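We use cookies to keep your cart and count visits. Accept / Manage

Dondby bench kit: questions we keep getting
Markon support desk, updated September

Quick answers, most-asked first. If yours isn't in the list email us and it'll probably end up here.

What's in the box?
One Dondby arm, the Grabner gripper already bolted on, wrist camera, overhead camera and its post, power brick, two table clamps, hex keys, e-stop on a long lead. Cables are bagged and labelled. No table. No computer.

What does it cost?
$3385 for the full kit, tax on top. Freight depends on where you are, the cart works it out once you put in your postal code. Remote addresses take longer and cost more, sorry.

Can I buy just the gripper?
Yes. Grabner is listed separately under Parts. Fits the Dondby flange only. People have made adapters for other arms, we don't sell them and can't help with them.

What computer do I need?
A desktop or decent laptop with two free USB ports, straight into the machine, no hub. Hubs cause most of our camera tickets. Stelarska (the software) runs on Linux. Windows build is in testing, no date.

Is Stelarska included?
Yes, one seat. Second seat is extra. No monthly fee on the basic version. It handles the camera views, teaching, playback and saving your runs.

How long does set-up take?
Allow 45 minutes for the first go. Second time is much faster. Clamp the base first, then the post, then the cables. Do not power up before the base is clamped. We mean that one.

How much can it lift?
482 grams at full reach, gripper weight already taken off. A bit more close in but please don't plan your job around that. Remember to count the container as well as what's in it, people forget.

What do I see from the wrist camera?
Whatever the wrist is pointed at, live, in the left pane of Stelarska. You can record it alongside the overhead view, they share one clock so the two files line up. Colour by default. Greyscale is a tick box if you want smaller files.

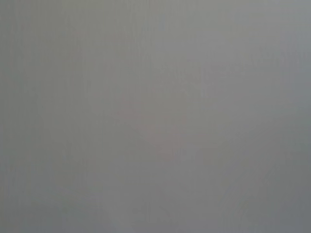
Wrist camera, colour on. Soft greys, faint pink near the middle.

Is the wrist camera good for close work?
Middling. It's small and fixed-focus. Good for lining up on something at a normal approach distance, poor once a surface gets very near the lens. Use the overhead view for anything where you need to know what's on the table as a whole. The teaching guide has the distances, page with the yellow tab.

Can I swap the wrist camera for my own?
If it fits the bracket and shows up as a normal USB camera, yes. Bracket drawing is on the downloads page. Watch the cable length, it needs slack for a full wrist turn. Pinched cables aren't covered.

Do I have to use both cameras?
No. Either can be turned off in Settings. Tell it before you start teaching, not halfway thru. Runs with one camera and runs with two don't mix in the same task folder.

What sort of jobs do customers use it for?
Tabletop stuff. Sorting small parts, loading trays, moving cups and bowls, tipping dry goods from one container to another. Teaching labs buy it. So do a few small food test kitchens, for portioning trials. It isn't rated for direct food contact so they keep the gripper on the outside of the container. You should too.

Can it pour?
Dry things, yes. Tipping a small cup over a wide bowl is the first lesson in the guide and a good place to start. Liquids: we don't support it. Arm isn't sealed.

What do I need for the pouring lesson?
A wide bowl, a small light cup, something dry to go in the cup, and clear table. Leave decent room between the two so the arm can come down without knocking the bowl. Set the cup further back than the bowl if you can, the reach is nicer.
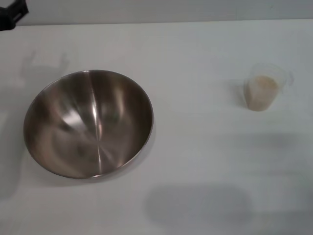
Pouring layout: steel bowl left, small clear cup at right with the beige fill.

Does the bowl have to be steel?
No. Any bowl that sits flat. Steel is heavy enough to stay put but it can throw bright spots into the overhead picture. If Stelarska keeps losing the rim, turn down exposure one or two steps, or move your lamp. Plastic and ceramic both work.

Clear cup or coloured cup?
Your call. Clear cups let you see the fill level, which is handy when you're checking portions. They're hard to pick out on a white table though. Coloured tape round the cup is the cheap fix. Frosted cups also OK.

Will it tell me how much got poured?
No. There's no scale in the kit. Put a kitchen scale under the bowl and read it yourself. Stelarska has a notes box for every run so type it in there.

What fill should I use?
Dry and free-running. Very fine powder hangs up in the cup and then drops all at once, so expect mess. Start with something coarser. Keep fine dust away from the wrist joint, wipe down after.

How many runs do I need to teach it a task?
Depends on the task. The free storage holds 1000 runs before you have to archive or delete. Plenty of simple jobs need far less than that. Move the objects a little between runs or it'll only learn the one spot.

Do shadows matter?
They can. The arm and post will always put some shadow on the table and that's fine as long as it's the same lighting you'll use later. Teach at noon beside a window, run it at 6 pm under a lamp, and you may have trouble. Blinds down is easiest.

What table should I use?
Flat, solid, doesn't wobble when you lean on it. Matte top if you have the choice. Gloss gives reflections. Clamps need a proper edge to bite on, glass tops are a no.

Is it safe to have my hands near it?
Not while it's running. It slows on contact but it can still pinch. E-stop within reach, always. Not for use by kids without an adult right there at the bench.

How loud is it?
Quiet. A fan and a bit of motor whine. Fine in an office.

Warranty?
One year on arm and gripper, 90 days on cables and cameras. Spills, pinched cables and dropped arms are not covered. Keep the box, we can't take returns with out it.

Something arrived broken, what now?
Photo of the part, photo of the box label, send both to support with your order number. We don't need the part back most of the time. Please don't post it to us before we've answered.

Do you have a demo unit?
Yes, at the Markon counter, set up most afternoons. Phone first. Bring your own container if you want to try it.

Join the Markon newsletter for parts sales and Stelarska updates. Unsubscribe any time.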